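Household and Workshop Tips: Notes from an Open Day

Readers of this page will know that the Lulalow Home Skills Centre arranges a small number of visits each year to places where everyday tasks are studied closely. The most recent was to the Gagnon automation workshop, which opened its doors to the public for demonstrations of robots doing household work: wiping, folding, moving dishes and tidying a table. The centre has collected the advice given on the day that applies equally well to a kitchen at home.

Clearing the surface first

Every demonstration began with a bare work surface. Normand Bélanger, who led our group, explained that his staff spend more time preparing a table than programming the arm that will work at it. Anything not needed for the task is taken off before the task starts. Members are encouraged to do the same before cooking or mending. Keep one tray near the kitchen bench, put the mail, keys and chargers on it, and move the whole tray to another room.

Handling glassware

The session on glassware drew the most questions. A gripper is set to close slowly and to stop at the first firm contact, and the same habit saves a good deal of breakage at the sink. Hold a tall glass or vase low on the body, with the other hand under the base. Do not lift a vase by its rim, particularly when it is full. Empty it first, and carry the flowers separately.

Textured glass collects a film that a cloth will not reach. Fill the vessel with warm water and a spoonful of baking soda, leave it overnight, and use a soft bottle brush in the morning. Rinse twice. Stand it upside down on a folded towel until the inside is clear.
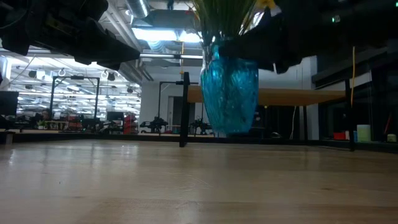
GAGNON WORKSHOP, 21/05/2025

The pale wooden tabletops were much admired, and several visitors asked how they were looked after. With black grippers working over the wood and bright lights overhead, any smear shows at once. The staff wipe with the grain, using a cloth that has been wrung out until it no longer drips, and follow with a dry one. Spray cleaner goes on the cloth and never directly on the wood. For a stubborn mark they use a drop of dish soap in warm water, and they avoid abrasive pads altogether.

A useful check for streaks is to crouch until the eye is level with the table and look along it toward a window or lamp. Marks that cannot be seen from above will stand out in the reflected light.

Cut flowers were on show as well, in a turquoise-blue glass vase with long green stems. Ms. Amrit Chan of the centre adds the following for those who asked. Strip any leaf that would sit below the waterline, trim 2 centimetres from each stem on a slant, and change the water every second day. Yellow flowers with heavy pollen should be kept away from table linen.

Cords and cables

The workshop has a firm rule that no cable may cross a work surface where an arm is moving. At home the moving arm is usually one's own, but kettles and irons are pulled over in just this way. Run the cord behind the appliance and hold it to the back of the bench with a hook. Choose a bright colour for extension cords used in the garage - a yellow cord is far easier to notice than a black one.

Storing small parts

Bins should be sorted by task. One bin might hold everything needed to hang a picture, another everything for a dripping tap. Mr. Bélanger's team labels the front and the lid, so that a lid left on the wrong bin is noticed. Fourteen bins is the limit for any one shelf unit, on the grounds that people stop reading labels after that. Smaller households will manage with far fewer.

Further visits

The next open day is planned for December. Places are limited and registration is through the centre's front desk. Closed shoes are required, long hair must be tied back, and children under 14 must be accompanied by an adult. Members who wish to share their own tips for glassware or wooden surfaces may leave them in writing at the desk, marked for the attention of Ms. Chan.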